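Restringing at Wallau: the club stringer on tension, tie-offs and dead strings

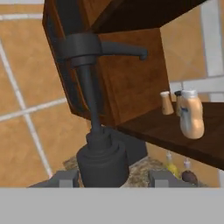

The stringer at the Wallau tennis club strung 679 rackets last season, up from 645 the year before, and puts the increase down to juniors hitting harder with polyester. "Most of them wait for a break," he said. "Poly goes dead well before it breaks." He measures stringbed stiffness when a frame comes in and again when it goes out, and writes both on a tag at the throat. Asked what players get wrong about tennis elbow, he talked about the wrist joint first. "A player's wrist is narrow too, and a stiff stringbed sends the shock up past it."

He strings on a Petridis constant-pull machine and checks calibration each morning before the first frame. Mains go in at the requested tension, crosses two pounds lower — three for open patterns. Of last season's jobs, 439 were full polyester. He would like to see fewer. "Under 14, I suggest multifilament. The parents usually agree. The kids don't."

The club's indoor block starts in November, and he drops his own rackets by a pound when the hall is warm. Turnaround is one day, or two hours during the Warkico Open.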